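4.2 Small rooms and the things that stand in them

The small rooms turned out to be the most rewarding part of the Dalum survey. We logged 1,703 freestanding objects across the whole study, and 738 of them stood in rooms that respondents called "small" or "the little room." These rooms are packed with choices! A large living room lets a household put an air purifier almost anywhere, but a small one makes people bargain with their outlets, their windows and their walking paths, and the results are a pleasure to map.

We used the Ledesma floor grid for every room (see Section 3) and noted three distances for each appliance: to the nearest wall, to the nearest outlet, and to the nearest other appliance. Screens on mobile stands were treated as appliances in their own right. Earlier work in Vanevier grouped them with wall-mounted sets, and we think a lot of interesting detail got lost that way. 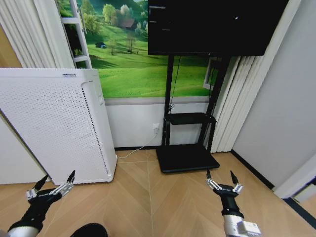 Figure 4. Air purifier and television on a mobile stand in a small room with a printed meadow mural.

Pairs of this kind came up again and again. In 464 of the small-room records, the appliance closest to a purifier was a television, and the two often competed for the same stretch of wall. Cords matter a great deal in such corners. Respondents told us they had picked the outlet first and the spot second, and several had drawn their cords onto the floor plan before they drew the furniture (we had not asked for this, and we were delighted to get it).

Wall decoration deserves a closer look too. Murals and large prints were recorded in 38 small rooms, most of them landscapes. We had expected people to keep the floor in front of a mural clear. Many did nothing of the sort, and were quite happy to let a screen or a purifier stand before a view they had chosen with care. One respondent in Grutano wrote that the picture was "for the edges of your eyes," a phrase we have been quoting to each other ever since. Section 4.3 takes up windows and blinds, where the floor grid needed some changes.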